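Home | Guides | Tidy Desk | Phones and Cables | Contact

How to Keep a Charging Cable Tidy on a Wooden Table

I have a soft spot for a plain wooden table, knots and all, and it pains me a little to see one lost under leads. A phone has to be charged somewhere, though, and mine usually ends up in the middle of the table like everybody else's.

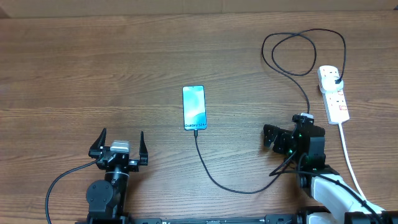

Start by clearing a space and wiping it with a dry cloth (crumbs do love a charging port). Lay the phone face up with the bottom end towards you, then plug the cable in gently, holding it by the plug and never by the lead.

Now for the curve. Let the cable come straight out of the port for 10 cm or so before it bends, then bring it round in one wide, lazy loop towards the socket — a tight corner right beside the plug is what wears a lead out. I ruined two that way last November, and I was cross with myself both times!

If there's slack left over, gather it at the socket end and fasten it with a soft tie. I use the Flolik ones, but a bit of ribbon does just as well. When you unplug, coil the lead loosely and pop it in a drawer.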